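Ink Laydown and Drying Time on Rigid Board in Wide-Format Inkjet Printing

Student project report, Print Production Module 2

1. Background

Wide-format flatbed printers are used for retail signs, exhibition panels and point-of-sale displays. Shops that stack sheets directly off the bed report set-off, where ink from one sheet marks the back of the next. The project measured how ink coverage and lamp power affect the time before a UV-cured sheet can be stacked. The work was done on the Grellik flatbed in the print lab, using white foam board supplied by Bernside.

2. Materials and method

A test chart was prepared with solid patches at four coverage levels: 100, 200, 250 and 300 percent. The chart was printed in production mode and in quality mode, at two lamp settings. In total, 292 sheets were printed. Of these, 203 were used for the stacking test and the rest for rub and adhesion tests.

For the stacking test, a clean sheet was laid on the print after a set delay and loaded with a flat weight for ten minutes. The back of the clean sheet was then read with a densitometer at each patch position. A reading more than 0.02 above bare board was recorded as set-off. Each sheet was lifted off the bed by hand at two opposite edges so that the printed area was not touched.

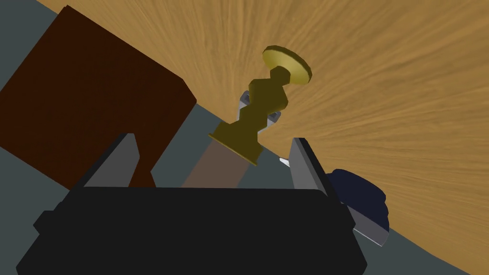
Figure 1. Gripper with fingers open, simulation render.

3. Results

At full lamp power no set-off was recorded at 100 or 200 percent coverage in either mode. At 250 percent, set-off appeared only in production mode and only at delays under 30 seconds. At 300 percent it appeared in both modes, and in production mode it was still measurable after two minutes.

Reducing lamp power to 70 percent moved every threshold down by one coverage level. Rub resistance followed the same order. Adhesion did not change with delay, but dropped at 300 percent coverage, mostly along the cut edges of the board.

4. Sources of error

Board thickness varied within the Bernside batch, which changed the gap between lamp and surface. Room temperature was logged but not controlled. The densitometer was recalibrated once, after the first day of printing, and the readings taken before that were corrected by a fixed offset.

5. Recommendations

Total ink should be limited to 250 percent for production mode on this board, with a delay of at least 30 seconds before stacking. The limit can be set in the Condori color profile without changes to the artwork. Coated board was not tested. The 536 densitometer readings are listed in Appendix B.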